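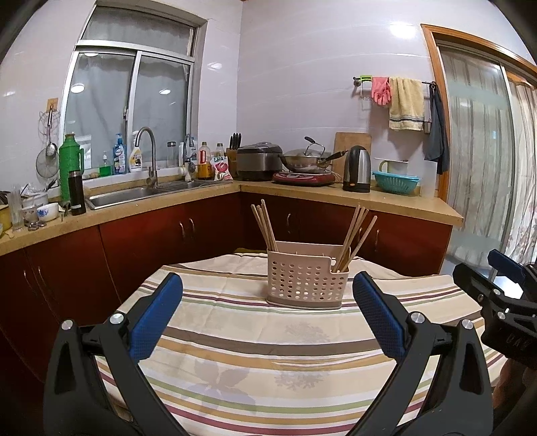
Hand-held grippers at a kitchen table, with a holder of wooden chopsticks between the blue pads.

Killcombe publishes home recording code for robot training

Breloncombe, 29th June — We've finally done it! After a lot of tea and a fair bit of arguing, we at Killcombe have put out our code of good practice for people who record household jobs with hand-held grippers, and it's free for anyone to use.

I've been pushing for this for ages. Robots learn from what people do in real kitchens, and a real kitchen is somebody's home — so the rules ought to make sense to the person whose worktop it is. Ours fit on 3 pages. Post and family photos go away before recording starts, knives stay in their block unless the job needs them, and the hob is off. Everybody in the home has to say yes, and anyone can change their mind within 20 days and have their recordings deleted.

We tried the draft out with our friends at Karunaratne, over 909 recordings in 20 homes (thank you, all of you!). The bit people grumbled about most was the checklist, so we've cut it down and put it in much plainer words.

Wastano will be using the code for its own home sessions from July, and we'd love other firms to join in. Copies are on our website, and comments are welcome at the Breloncombe office, cross ones included.

ENDS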